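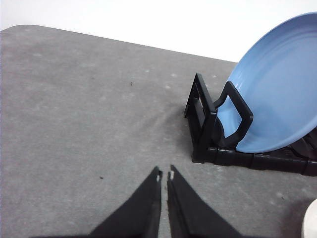 Farkdale Hall kitchen and store, my October walk-through

Righto, same drill as last time. I've put the checklist line first and then whatever I was muttering while I did it. OK means OK, FIX means somebody please book it in, WATCH means I'll look again next round.

1. Exit doors open fully from inside: OK
Both swing right out now. The side door used to drag on the mat, so whoever swapped the mat, thank you!

2. Exit signs lit: FIX
The one over the store is flickering. Still readable, but it'll go in the middle of somebody's trivia night, you watch.

3. Extinguishers in place, tagged, pin in: OK
Gauge in the green on the kitchen one and on the foyer one. Fire blanket is on its hook (it was behind the tea towels in winter, please don't hang tea towels there).

4. Switchboard clear: FIX
There were trestles leaning on it again. I shifted them, but they'll creep back unless we tape the floor. I've got half a roll of yellow in the ute and I'm happy to do it.

5. Power boards and leads: WATCH
The Tudeo board behind the urn is fine, tag in date. The long orange lead in the store has a nick near the plug. It isn't through to the copper, but I've put it on the top shelf with a DO NOT USE note all the same.

6. Safety switch test button: OK
Tripped first go, reset first go. Sorry to whoever was halfway through boiling the jug.

7. Hot water at the kitchen sink: WATCH
Ran hotter than I'd like at the hand basin too. Zabala are coming to service the heater anyway, so I've asked them to check the tempering valve while they're in there.

8. Fridge temperature: OK
Reads 4 on the door and 4 on my own thermometer. The seal on the bottom left corner is getting a bit tired, though it still grips a sheet of paper.

9. Shelving fixed to wall, heavy stuff down low: FIX
The Pavura shelving is rated to 300 kg a bay and we're nowhere near that, but one bracket at the far end has lost a screw. And the big stockpots are back on the top shelf! They live at the bottom, next to the flour tubs.

10. Floor, trips and slips: OK
Lino by the back step has been glued down and it's holding nicely.

11. First aid kit: FIX
Out of the big plasters, and the eyewash has expired. I'll grab both on my next run into town, under 15 dollars I reckon.

12. Capacity notice on display: OK
Still says 166, still next to the light switches.

Next look is in 6 weeks. If you fix something before then, put your initials beside it on the paper copy in the kitchen drawer.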